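Diary of the Fimov trial

Sunday, before lunch

I slept badly and came to the room early, with my coffee still in my hand. We have the Fimov kit on loan from Prosia until the end of October, and Curkcombe wants from me a clear opinion: do we buy it, do we rent it, or do we send it back. My manager in Samonte would like one page. I write this diary first, and later I will cut the page out of it.

The kit is two hand-held grippers, the chargers, an app for the phone and a manual of 12 pages. You hold a gripper like a small drill and do a household task with it, and the kit makes a recording that can be used afterward to train a robot arm. I have read the manual two times. The English in it is not better than mine, so we understand each other.

Today the task is clothes on the bed. Last week I did cups and spoons, and hard things are easy to hold. Cloth is another matter, and it is the reason that Curkcombe asked for the trial in the first place. 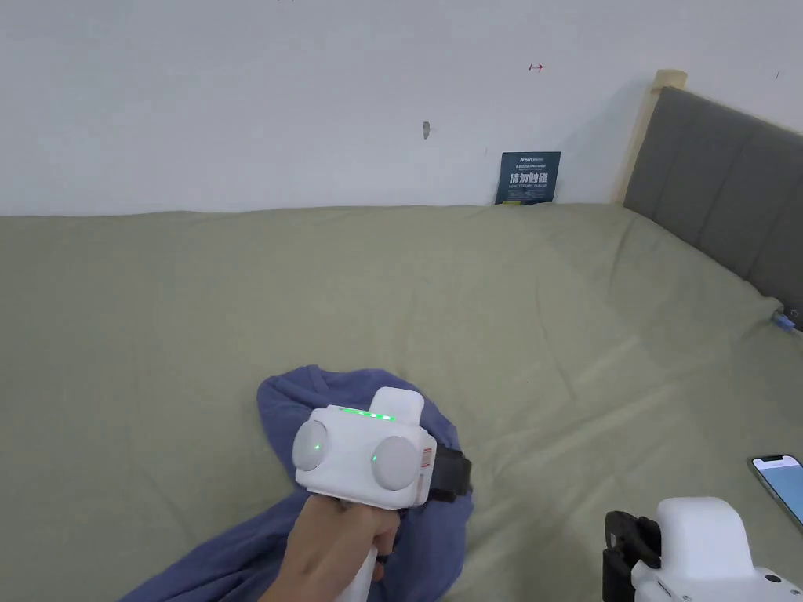 Rigoberto Ventura
Product evaluator, Curkcombe

The green lights on the front and along the top edge are good. I can see them without turning the gripper toward me, and when I work with cloth I do not want to turn it. In my list of good points I put this one first.

The handle fits my hand well. For my colleague with smaller hands it is a bit thick, and after a long session she feels it in the thumb. I asked Prosia if there is a thinner handle. They answered politely and quickly that there is not, but that they have "noted the wish." I have written such answers myself, so I know what it means.

The weight I do not like so much. In the first minutes you do not notice it. Then you begin to rest the gripper on the bed between two movements, and I am afraid that this habit goes into the recordings too. I must ask if a robot would learn to rest from me. Maybe it is a stupid question, but I will ask it.

The phone stays on the bed near us while we work. The app is simple, with small text, too small for me without glasses. It lost the connection one time before lunch and found it again without help. I wrote down the time, 11:20, in case Prosia wants to look at it.

Sunday, after lunch

I ate a cheese sandwich on the stairs and called my sister. Then we continued with the T-shirt. The grip on the hem is the part that I wanted to test most. The two black fingers must come to the cloth quite flat. If you come from too high, they close on air, or they take the sheet together with the shirt. I made this mistake many times, and I became a little angry, and then it was worse. My colleague is more patient and she has a lighter hand. She pushes the cloth a little first, so that it makes a small fold, and takes the fold. I have copied this from her.

The manual says nothing about cloth. One page about it, with drawings, would have saved me the morning. I will put this in my report in friendly words.
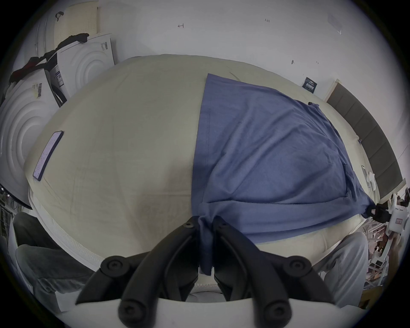
What I think so far

The fingers are well made. I like that the joints are held by screws which I can reach, for I have seen other tools where everything is glued and one small break sends the whole thing to the garbage. The pinch is strong enough for a hem. I have not tried a thick sweater or a towel yet, and I would like to do it before I promise anything to Samonte.

The price is where I hesitate. To rent costs 161 a week for the pair, chargers included. For a short project this is fair. If we continue until spring it becomes foolish, and we should buy. But to buy I need to know how long the fingers live, and Prosia has given me no number for this. I have asked again today, by email, although it is Sunday and they will not read it.

Battery: when we stopped, the app showed 74 percent on the one that I used more. I had expected less. Charging I will check tonight, if I do not forget it as I did on the first evening.

For tomorrow: the sweater, the thin scarf, and a pillowcase if I find one. Also bring my glasses for the app. We begin at 9, and I must pick up the key before that.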